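Home | Journal | Galleries | Shop Notes | Contact

Camouflage at Home: A Small Gallery

I have had a soft spot for camouflage clothing ever since I bought my first surplus jacket, years ago, from a stall that smelled of canvas and mothballs. Over 200 pieces have passed through my hands since then, and I still get a little thrill when a new one comes out of the bag. People think of it as outdoor wear, but most of mine lives an indoor life - on beds, over chairs, on the backs of people who feel the cold at their desks. So I thought I would put up a short gallery of the stuff just being used and looked after, the way clothes are in any house.

Click through slowly if you like patterns. I certainly do!

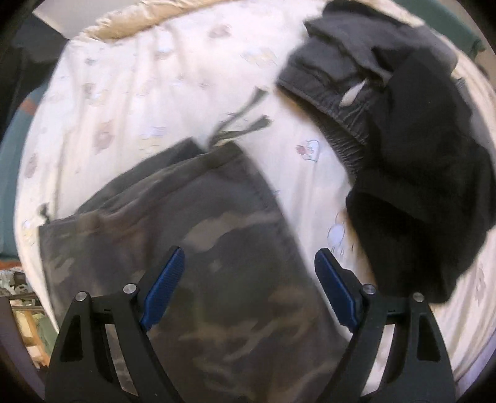

Camouflage laid flat on the bed, cords at the top, with a dark gray piece bunched beside it.

Folding on a bed is my favorite way to do it, and I will defend it to anyone. You get the whole width to work with, you can smooth out a seam with the side of your hand, and a pale sheet makes every brown and olive blotch stand out so nicely. Do look at the ends of those drawstrings, all frayed and splayed. I used to trim mine and melt the tips, and then I got fond of them and stopped. The soft gray things I always leave for last, as they will forgive almost any kind of folding. 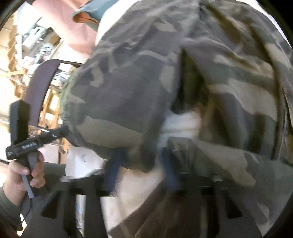
Words and gallery by the editor, Drakar Journal

A camouflage jacket in a black office chair, which is where a good many of them end up once the weather turns. I love how much bulk there is in the fabric when somebody sits down in it - it bunches and curves and the pattern goes every which way, and a bit of white peeks out where the hem lifts. The colors here are the quieter sort, khaki and charcoal with some olive, and the pink shirt across the way sets them off beautifully. If you wear yours at a desk all winter, give it a good shake and a night on a wide hanger now and then. Mine went without from October to February one year and the shoulders have never quite forgiven me.

Contact | © Drakar Journal, 18 September 2025 | Back to top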